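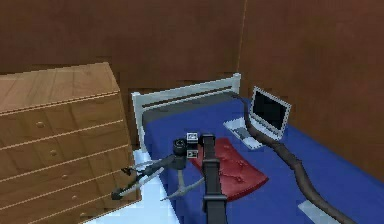
Attachment 1: bedroom corner, chest of drawers and bed

Ticket: Catalogue export stops before the end
Product: Havstead Room Planner, price list module
Opened by: Hiyori Shibata
Status: waiting for customer

10/22/24, Hiyori Shibata
Hello. I use the planner for our shop, Bickerstaff. When I export the price list to a spreadsheet, the file has only 1,000 rows. Our catalogue has some 2,000 items. There is no error message, the green bar goes to the end and says "Done". I tried two browsers and also my colleague's computer, the result is the same. The room views save without any problem. Only the list is short.

Reply, Ertuğrul Güneş (support)
Thank you for the clear report. Please can you tell me which item is in the last row? Also open Settings, then Export, and look at the field "Rows per file".

Hiyori Shibata
The last row is a lamp from the supplier Telamine. The items after it are all missing. The field is grey and I cannot write in it.

Ertuğrul Güneş
The field is grey when the account has the role Editor. Your owner must change the role to Manager. After this, log out, log in again and set the field to "No limit".

Hiyori Shibata
My role is changed now and the list is complete — thank you. But the colour column is empty for 35 items, all from Namar. Should I open a new ticket?

Ertuğrul Güneş
No, we can keep it in this one. Please send me the original file from Namar, with the header row.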